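Home | Projects | Downloads | Contact

Room Humidity Logger with Display and Fan Control
Student project report
Posted 9th May by the Vonik Electronics Project Group

This site uses cookies to remember your settings. Accept | Manage

1. Purpose of the project

The purpose of this project was to design and build a small device that measures the humidity and temperature of a room, shows both readings on a display, and switches on a fan when the air becomes too damp. The work was carried out during April as part of the electronics course at Vonik. The finished device is referred to in this report as the Skastier.

2. Parts used

The device is built on a Plorkitz controller board. A combined humidity and temperature sensor is connected to one of the digital pins. The display is a two-line character screen and uses the I2C pins, leaving the other pins free. The fan runs from a separate 12-volt supply and is switched by a relay module. All grounds on the low-voltage side are joined on the breadboard.

3. Program

The program reads the sensor every 3000 milliseconds. A shorter interval was tested first, but the sensor often returned the same value twice or gave no value at all. The last 4 readings are kept in an array and their average is compared with the set limit. When the average is above the limit, the relay is closed. It is opened again only when the average has fallen five points below the limit, so that the relay does not click on and off near the switching point.

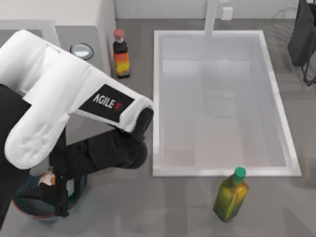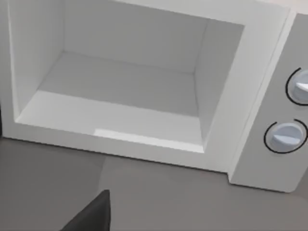 Readings are also written to a memory card as plain text, one line for each reading. A failed reading is written as a dash and is left out of the average. The logging code was adapted from an earlier course project, Ninh, and was changed to close the file after every line. In the earlier version, data was lost whenever the power was removed.

4. Testing

Two test runs were completed. The first run produced 961 lines in the log file and ended when a jumper wire came out of the breadboard. The wire was replaced with a soldered connection before the second run, which produced 1443 lines and was stopped by the group. The relay switched at the correct limits in both runs. The temperature reading was higher than expected while the sensor was mounted beside the voltage regulator. Moving the sensor to the outside of the case corrected this.

5. Remaining work

The humidity limit is fixed in the program and can be changed only by uploading the code again. The group recommends adding two push buttons for this setting. The case also requires a larger opening for the display cable, which is currently bent sharply at the connector.

Previous project | Next project | Back to top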